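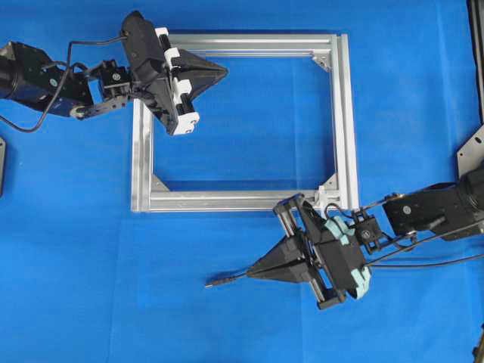
My first idea for the sewing room was a picture frame. A big one, the kind with a bit of gilt, with a corkboard in it, because I had seen such a thing at Oona Pelkonen's house and had gone home jealous. That was in May. What I have instead is slotted aluminum rail, four lengths of it joined at right angles into a rectangle, with little triangular brackets tucked into the inside corners and a lot of blue cloth showing through the middle. It's silver, brushed, and has all the romance of a bus shelter. I am very fond of it.

The blame goes to Joni Manninen, who builds shelving for a living and can't watch another adult buy wood without making a small noise. I had told him I wanted a frame that I could stretch canvas across, hang thread spools on, take off the wall, put back on the wall and change my mind about. He made the noise. Then he sent me a link to a place called Turunen that sells aluminum extrusion by the length, cut to order, and I lost an evening.

If you've never shopped for extrusion, it is like shopping for pasta. There are a great many shapes and they all seem to be the same thing. I wanted two long pieces and two short ones. The site wanted to know my series, my slot width, my finish, whether I'd like the ends tapped, and how I felt about end caps. I had no feelings about end caps. I ordered 32 brackets because they came in a bag of 32, and I now own enough corner brackets to see me into old age and possibly to be buried with.

Assembly is where I'd been led to expect trouble, and I got it, though it wasn't the trouble I had prepared for. The rails went together fine. The thing about the slots is that a nut slides along inside and you tighten a bolt into it, so everything can be moved until you commit. I don't commit. I had the short sides in and out of there all afternoon. One of the corners was square by every tool in the house and still looked wrong to me, and I loosened it, nudged it, tightened it, and put it back precisely where it had started.

A word on the nuts. They come in two kinds, the ones that go in from the end of the rail before you close up the corner and the ones you can drop in from the front afterward. I had bought the first kind. You find this out after closing up the corner. Tyyne Ahonen, who came over for coffee and stayed to hold things, suggested that I could have read the listing, and she was given the smaller slice of cake.

The cloth matters more than you'd think. I tried the first round on the bare table and the rails skated all over it, and left a gray mark I'm still rubbing at. On fabric they stay put. They also don't make that noise when you set them down, the one that goes straight up your back teeth. Any old cotton will do, as long as you don't mind losing a bolt in the folds now and then. I've lost four and found five.

As for the use of it: the canvas panel is on its third version. The first was too tight and bowed the long side. The second was a remnant Humaira Mengal gave me, a lovely mustard, and I cut it 30 millimeters short, which with fabric is the same as cutting it a mile short. The third is plain calico and will probably stay, mostly from fatigue. The spool hooks clip into the slots and can be slid along, and I spend time sliding them that I could be spending on the quilt they are meant to serve.

The total was 210, delivery included, and yes, I know what a corkboard costs. My sister has mentioned it. So has Oona, kindly, while showing me that hers has now got a little shelf.

But I can take mine apart. I can make it wider. I can turn it into a low table, or a cold frame for the tomatoes, or half of a very small greenhouse, and I've drawn all three of those on the back of the invoice. Joni has looked at the drawings and says the greenhouse would need more rail. He has sent me another link.

Next up is the wall, which is old plaster and has opinions. If anybody has hung something this heavy on old plaster and still has the wall, leave me a comment and tell me what anchors you used.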